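Bremgate Institutional Terry Towels

Bath, hand and utility sizes for residential care, school and clinic use

Product group: Linen and Textiles
Catalog reference: BG 627
Supplied by: Jusier Institutional Supply

Overview

The Bremgate range is a line of cotton terry towels made for organizations that launder in volume. The towels are woven with loops on both faces and finished with a plain hem on all four sides. They are supplied unprinted, and a woven name strip may be ordered for any size.

The range replaces the Trirklow towel, which was withdrawn from this catalog in November. Customers holding Trirklow stock may combine the two ranges in the same wash load. The shades were not matched, however, and mixed sets will show a difference when folded together on a shelf.

Sizes and packing

Bath and hand towels are packed in bundles of 14. Utility towels are packed flat in cartons and are sold by the full carton only. Face cloths are not part of the range and should be ordered from the Baidoo washcloth page. 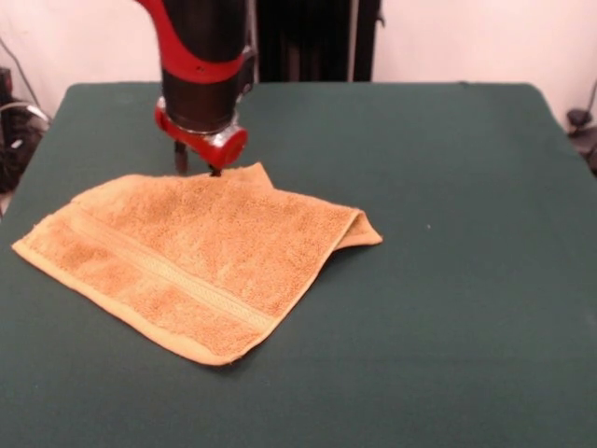 Each bundle is closed with a paper band showing the size, the shade and the production lot. Customers are asked to keep the band from at least one bundle per delivery, as the lot number is required for any claim concerning color or shrinkage.

Colors

White and sand are held in stock at all times. Apricot, slate and moss are woven to order, and delivery takes about 3 weeks from written confirmation. Dyed towels should be washed separately for the first two cycles. Small variations between lots are normal, and customers who need a uniform appearance across a building should place a single order for the full quantity.

Laundering

New towels should be washed once before being issued. Bremgate towels may be washed hot with a standard commercial detergent. Chlorine bleach is permitted on white only. Fabric softener reduces absorbency and should be left out, or used sparingly where residents have asked for a softer hand.

Tumble dry on medium heat and remove promptly. Pulled loops should be trimmed level with scissors and never drawn out by hand. Towels with a damaged hem can be returned to service after restitching, and Jusier supplies matching thread in white and sand.

Storage

Store on open shelving in a dry room, away from direct sunlight. Dyed towels left near a window will fade along the fold. Stock should be rotated so that the oldest lot is issued first.
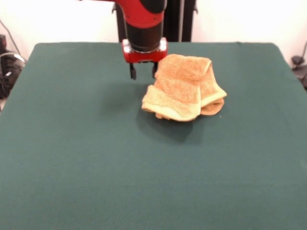 Terry towel on a dark green table covering.

Samples and ordering

Institutions may request 2 sample towels free of charge before placing a first order. Requests should state the intended use, the laundry method and the shade required. Samples need not be returned.

Orders and account questions: Funmilayo Isah, Institutional Sales
Name strips and special shades: Josefien Nijs, Textile Desk
Claims and returns: Sunil Ekanayake, Customer Accounts

Claims must be submitted in writing with the lot number and the delivery note. Towels that have been cut, overdyed or marked with permanent ink cannot be accepted for return.

Page last revised 7 June 2019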